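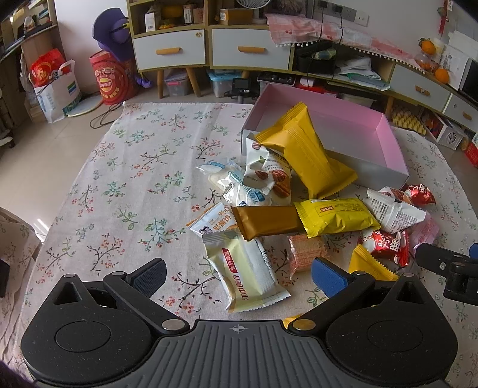
Deux doigts, deux garnitures : la gauche sombre et texturée, la droite en caoutchouc bleu.

Rechercher sur le site OK

On me demande souvent pourquoi je défends avec tant d'entêtement l'entretien à la main de nos pinces, alors que chez Vuren on change le module complet au bout de 500 prises, sans même le regarder. Je comprends la tentation, je l'ai eue aussi ! Mais une garniture de doigt, cela se tâte, cela se brosse, cela se revisse – et l'on apprend énormément en passant le pouce dessus. Aba Boateng, qui m'a formé à Sarside, y consacrait 3 minutes chaque matin, tournevis en poche, avant le premier gâteau emballé. Les sachets brillants et les papiers souples ne pardonnent guère un doigt encrassé ou une vis de biellette qui a pris du jeu. Alors oui, cela prend du temps, et je plaide volontiers pour qu'on nous le laisse, ce temps, dans les plannings d'octobre.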